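Notebook, November -- paste trials, batch 4

3 comments · 2 shares

Started at half eight. Bench was clear apart from the two jars from last time, so I got straight on with the paste.

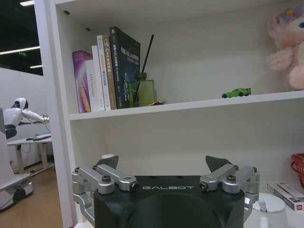 The wheat paste from the last batch has gone off. It smelt sour when I took the lid off and there was a grey skin on top, so the lot went down the sink. It had been in the fridge nine days. I had written "keeps two weeks" on the label, which was wrong, and I have crossed that out in the recipe at the front of this book. Call it a week at most, and less if the spoon going in isn't clean.

Made fresh. One part flour to five of water by weight, 300 g water for this amount. Mixed the flour with a little of the cold water first until there were no lumps, then added the rest and put it on the low ring. It thickened quite suddenly. Took it off, stirred it until it stopped steaming, then pushed it through the fine sieve twice. The second pass caught hardly anything but I would still do it.

Clive Mottram asked last month why we don't just use PVA for everything. We do use it for case work. For the spine linings on the Đàm volumes I want something that comes off again with damp, so it's wheat paste there, or a mix. He wanted it written down, so it is written down.

Test strips

Cut strips of the Jedach repair paper in two weights, and the same from the Clarkero sample sheets that came in the post. Pasted each one to a scrap of the old brown calico, grain running the long way, and pressed them between blotters under the small weight. Wrote the paper and the time on each in pencil.

Checked at 10.40 and again after lunch.

Jedach light: lies flat, no cockling. Folded it back on itself a few times and it held. Slightly see-through, so the old printing would show if it went over text.

Jedach heavy: flat, but stiff at the fold. Too much for a spine this narrow. Fine for a hinge on something bigger.

Clarkero light: curled at both ends before it went under the weight and again when it came out. I may have had the grain wrong on this one. The sheet isn't marked and I went by the bend test, which was not very clear either way. Do it again with a damp corner before blaming the paper.

Clarkero heavy: good. Better than I thought it would be. Softer in the fold than the Jedach heavy and it took the paste evenly.

So for now Jedach light on the spines, and a second go with the Clarkero heavy for the board hinges. Not ordering any until the light one has been tried again.

Đàm, volume two

Text block is sound. Sewing is on three tapes and only the bottom one has given way, near the back. The first section is loose and the last one is hanging by a single thread. Boards are both off. The old spine leather came away in one piece when I lifted it with the bone folder, and it is in the labelled envelope in the tray. Please don't tidy the tray.

Cleaned the old glue off the spine with a poultice of the thicker paste. Put it on a few millimetres deep, covered it with a strip of polythene, left it twenty minutes and scraped. It needed a second go at the head, where someone has been at it before with a much harder glue, yellow and glassy. That bit wouldn't soften at all the first time. The second time I left it 42 minutes (I was on the phone) and it came off like cheese rind. No harm to the folds that I can find, but that is longer than I would choose to leave it.

There are a few pencil notes in the margins from page 30 or so onwards. Left those alone. The owner would like them kept.

Stopped there. The block is between boards under the brick and shouldn't be touched until tomorrow, even if it looks dry.

Nipping press

Still squeaks on the way down and the platen is out of true by a hair at the left. I packed it with a bit of card for now. Viltenus do a replacement screw but want us to send the old one off first, and then we have no press for however long that takes. I'd sooner wait until the Đàm set is finished. Clive thinks grease would sort the squeak. It might -- it won't sort the platen.

To do

Remake the Clarkero light test, grain checked with water this time.
Resew the first and last sections, volume two. The 18/3 thread is nearly out, so use the end of the old reel first.
New blotters. The ones at the bottom of the stack have paste on them and left a mark on a test strip.
Label on the paste jar: date made, and nothing about how long it keeps.
Ask Clive for the blue cloth back.

Washed up and finished at ten past five. Brushes are hanging in the window, hairs down.

Later: looked in at the strips before locking up. The Clarkero light has curled again along the whole length. Pretty sure now it was the grain.

3 comments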